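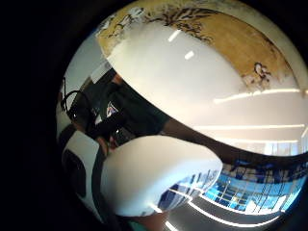
**Liltimmont round table, white top**
Item 644, sold by Itimum

The Liltimmont is a plain round table for shared rooms: break areas, craft corners, small offices, demo spaces. It has a white top and seats four. It ships flat, with the base and the top in separate cartons. Two people should lift the top into place.

- Top: round, white, wipe-clean
- Base: center post, levelers included
- Assembly: hex key in the box
- Delivery: 11 business days
- Warranty: two years on the top and base

### Chairs

The table is sold without chairs. Most standard-height chairs fit, but chairs with arms may touch the edge before they are all the way in. If people move their seats a lot, pick something light with a place to grab it. The bright blue plastic chair beside the white table has an oval cutout near the top of the back that works as a handle, along with a pattern of small holes in the backrest. Asamoah stacking chairs can be added to the same order and arrive in the same delivery.

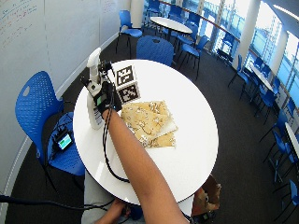
Cleaning the top takes a soft cloth and a mild spray cleaner. A white trigger spray bottle can stand on the table between uses without getting in anyone's way. Spray the cloth first if there are papers or boards out. Don't use scouring pads or bleach. Pen marks usually lift with a second pass; for dried glue, lay a damp cloth over the spot for a while and then wipe.
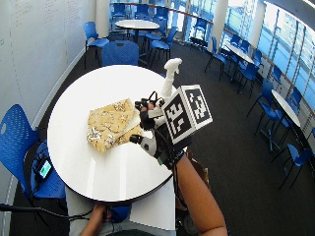 Go over the rim as well, where crumbs and cleaner tend to collect. Dry it with the same cloth turned over.

### Parts and questions

Replacement levelers and base bolts are stocked under the Sulico parts list. For orders and returns, ask for Zuweira Adjei. For assembly help, ask for King-fai Chou. Have the item number and the carton label handy when you call.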